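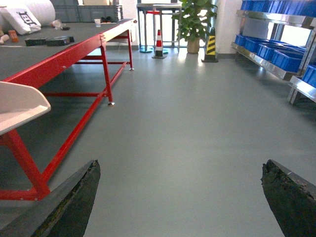
Most people who ask me about workshop floors want to know which coating to buy, and the answer matters less than what you do to the concrete first. I have a pale gray floor and would pick the same color again. A smooth, light floor like the one between the workbench and the windows throws daylight back into the room, and you can see a dropped screw on it. A bench with an open frame helps too. With the red tube legs and the crossbars near the floor, a broom still goes underneath, though you have to work it around the feet.

Before you coat

Tape a square of clear plastic to the bare concrete, all four edges, and leave it overnight. If the underside is damp in the morning, wait for drier weather and test again. Mine failed in June and passed in August.

Oil spots need degreaser and a stiff brush, twice, then plenty of clean water. Drip a little water on the spot afterward. If it beads, there is still oil in there.

Old paint that flakes has to come off. Old paint that holds can be sanded dull and coated over. My neighbor Vilho Kallio skipped the sanding and was peeling strips off his garage floor by spring.

Daily sweeping

Use a soft push broom on a smooth floor. Stiff bristles flick fine dust into the air and it settles on the bench an hour later. Sweep from the walls to the middle, then pick up with a flat pan.

Do the bench top first and the floor last. It sounds obvious, but I did it the other way for years.

Metal filings should be picked up with a magnet in a plastic bag. Turn the bag inside out over the trash and the filings drop in. Don't leave them on the floor overnight if there is any damp, as they leave rust freckles that are hard to shift.

Mopping

Warm water and a small squirt of dish soap is enough. Rinse with plain water or the floor will dry streaky. Vinegar dulls some coatings over time, so I keep it for the kettle.

For black scuffs, try a tennis ball first, then a melamine sponge with light pressure. Hot tire marks are another matter - a citrus cleaner left on for a few minutes gets most of them.

Wet epoxy is slippery. Put a rubber-backed mat where you come in from outside, and lift it once a week so grit doesn't grind away underneath.

Bench legs and feet

Steel feet scratch. Screw-on rubber feet are best if the legs are threaded. Otherwise cut squares from an old mat and set a leg on each. Check them when you sweep, as they creep.

Wipe painted steel frames with a damp rag and dry them. If a crossbar gets chipped, sand the edge of the chip, wipe it with rubbing alcohol and dab on enamel with a small brush. The color won't match. It will keep the rust out.

If the bench rocks, find the low leg by sliding a piece of card under each one. Shim that leg only.

Sanding grit

Minttu Huttunen asked what grit to use before a second coat. I use 100 on a pole sander, just until the shine is gone, then vacuum and wipe down with a damp cloth. Let it dry fully before you open the can.

Leftover coating that has already been mixed can't be saved. Let it harden outdoors in a wide tray, away from anything that burns, as a deep bucket of it gets very hot.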